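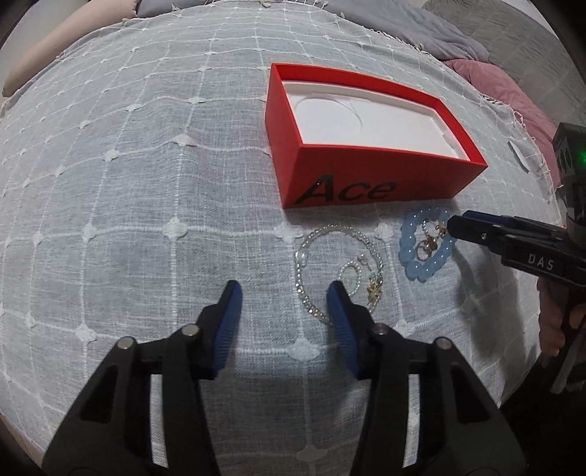 Beads, hoops and one red box: sorting day comes to Merninton

By Digby Nepia
September, Tuesday, 4pm

I went along to the spare bedroom at Stindell House this afternoon expecting to stay for ten minutes and a cup of tea, and I've only just got home. The Merninton jewellery swap opens its doors on Saturday week and the sorting has started, which means every bracelet, bangle and odd earring handed in over the summer is being gone through a few pieces at a time on top of a bed.

And what a bed! The cover is one of those sheer white ones with raised lines making squares all over it, little white knots or flowers where the lines cross, and a fringe of tassels down the side. I'd have been terrified of snagging it, but Trilok Solanki, who has run the swap for the past 5 years and whose spare room it is, swears by a white cover for this job. Pale beads show up better than you'd think on it, and gold shows up best of all.

The tally by last night was 943 pieces, up from 812 at the same point last year, and there are still two collection tins to come over from Grunidgate. Trilok reckons the Grunidgate tins are always the good ones (he's from Grunidgate, so make of that what you will).

My own favourite so far is a clear crystal bracelet, all sparkle, with part of a second strand of tiny pearly beads curled up inside it and a small gold charm hanging on. We had a proper argument over the charm. I said it was a bow, Trilok said it was a little figure, and his sister came up with the biscuits and took his side, so a figure it is on the label, though I haven't changed my mind.

Next to it was a light blue bracelet, plain round beads all the same size, a bit see-through, the sort of thing my aunt wore to every wedding she was ever asked to. Trilok had put a few thin gold hoops and charms in the middle of it. He does that with all the small bits - drops them inside the nearest bracelet so they don't wander off into the bedding. Last year a single stud went missing for most of a week and was found in a pillowcase, and he has been very strict about it ever since.

The red box with "Ace" on the front in big black letters has been getting a lot of interest too. It's got a white card insert with a curved groove in it, and I'd happily have swapped something for the box alone. Boxes don't count towards your swaps this year, by the way. If you bring a bracelet in a nice box you get one token, for the bracelet, and the box goes on the 50p table by the door. There was some grumbling over this at the September meeting, but it has been voted through.

Otherwise the rules are the same as before. One piece in, one token out, and you can save your tokens up if you've got your eye on something bigger. Anything with a broken clasp goes to the Negi repair stall, where they'll have a go at fixing it on the day for a small charge. Watches are not being taken, working or otherwise. Please do separate your necklaces before you bring them in, as Trilok spent the whole of Sunday evening on one knot and was still cross when I saw him.

Money from the door and the 50p table goes to new curtains and a kettle for the reading room. Last year's swap brought in £1,596, most of which went on the roof, and I can report from a very wet Thursday talk on hedgehogs that the roof is now doing its job.

Late pieces can be dropped at Stindell House any evening before the swap, but ring the bell and hand them over, don't post them through the door. There's a new puppy and she is fond of beads. The Negi stall will also take repairs in advance if you leave your name and a phone number with them, and I'm told they've got plenty of spare clasps in silver but are running short of gold.

I'm back up there tomorrow to help with the earrings, which have to be paired up before they can be priced on to cards. Trilok has promised me the comfortable chair. If anyone has a decent magnifying glass they could lend us until Saturday week, could they leave it at the reading room with my name on it? Mine has a crack right across the middle and I've been making do with my other glasses.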